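Student Robotics Club, Household Tasks Project
Progress report to the Tamiru Fund
Submitted Jul 19, 2020, by Fatemeh Salehi, project lead

Summary

The club is partway through its second grant period. The project, which the students named Fondik, teaches a two-armed mobile robot to handle clothing and bedding. We have 32 students enrolled in six teams. Since the last report the teams have recorded 443 usable demonstrations on the bed station, and the first training run is complete. Spending is within budget except for gripper parts, covered below.

Work on the bed station

The bed station was set up at the start of this period. Students work there with hand-held grippers, picking up and moving a garment on the bed, and the recordings are used later to train the arms. We started with towels on a table, and the move to a full-size bed was harder than planned. The fitted sheet shifted whenever a student pulled on the cloth, and early recordings showed the sheet being picked up along with the garment. The students now clip the far edge of the sheet before each session and smooth it between attempts.
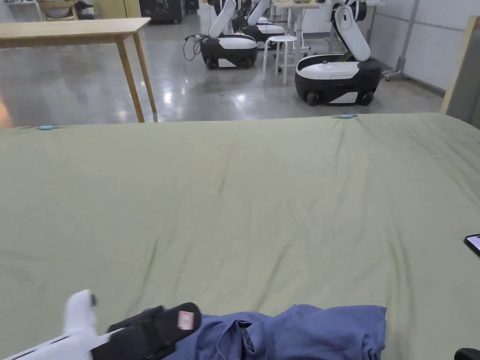
Bekov asked at the midterm review whether clipping the sheet makes the task too easy, given that a bed in a real home would not be clipped. It is a fair point. Two teams will repeat a set of recordings with the clips off in the fall, and we will report the two sets separately.

The teams also disagreed about clutter. Some wanted a bare bed for every recording. Others wanted ordinary items left lying next to the garment, on the grounds that the robot will meet them sooner or later. We settled on both. Of the demonstrations logged so far, 66 are tagged as cluttered, and that number needs to go up before the next training run. Loose cloth that has twisted on itself is still the hardest starting position. Students tend to grab the middle of the twist, and the better recordings come from those who find a free end first.
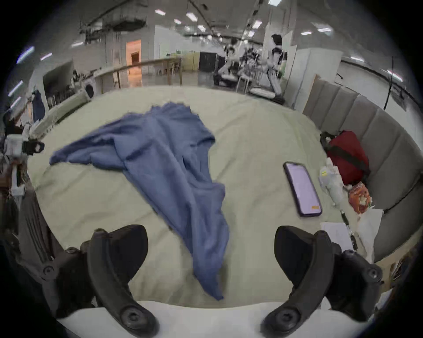 Equipment and spending

Finger pads on the hand-held grippers wear out faster than we budgeted for. Hatarska supplied the first batch and has quoted for a second. We ask permission to move money from the travel line, which is unspent, to parts. No other changes are requested.

Attendance and training

Attendance has been steady on weekdays and poor on weekends, so weekend sessions have been dropped. Every student has completed the safety briefing for the mobile bases. New members record by hand only until a team leader signs them off to run an arm.

Next steps

Finish the cluttered set. Repeat the recordings without clips. Run the second training round and test it on garments the students have not used before. The club plans an open demonstration in October — we would be glad to have someone from the fund attend.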